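Workshop Tips: Taking Apart a Gear Train Without Losing Your Religion

Posted 2018-10-31 by Ifor Kemeys

There are two kinds of people who open a gearbox. The first kind lays everything out in order. The second kind has a jam jar of leftover parts and a feed grinder that used to work. I was the second kind until August, when I took down an old Penberg and put it back together 4 times before the handle would turn.

So, the mat. Get one. A plain gray mat with a bit of texture costs less than the part you will otherwise be hunting for under the freezer. Small gears don't skate on it, and you can see them, which you can't on a bench the color of forty years of spilled oil.
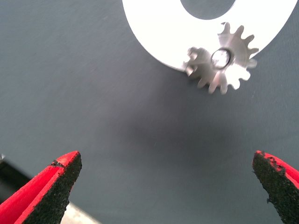

Put the big flat pieces down first and let the small ones keep them company. A gear parked on the disc it belongs with tells you where it goes tomorrow, when you have forgotten everything and are very sure you haven't.

Mark the faces. A spur gear looks the same from both sides right up until you fit it backward, and if it has been running one way for years it will let you know by howling. A dot of paint marker on the side facing you is plenty. Don't scratch an arrow into it with a nail. I have met your nail people and I have bought their gearboxes at yard sales.

Wipe the plate before anything goes on it. Fine scratches on a flat face will mostly do no harm. Grit will. Run a fingernail around the edge of the center hole, and if it catches on a burr, take that off with 200 grit paper and a light hand, then wipe again.

Set the gears on their pins one at a time and turn each by hand before you add its neighbor. If you fit the lot and then find it binds, you get to take the lot off again, and you will say things the dog shouldn't hear.

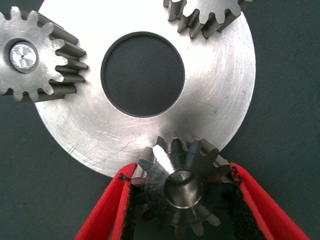 Rhun Voyle: I'd add a slip of paper between the teeth when you mesh them. Roll it through and look at the creases. If it comes out torn to confetti, they're too tight. And go easy on the grease, Ifor, I remember the Penberg.

The Penberg had exactly as much grease as I had in the tub. Paper trick is good, though. Use a receipt.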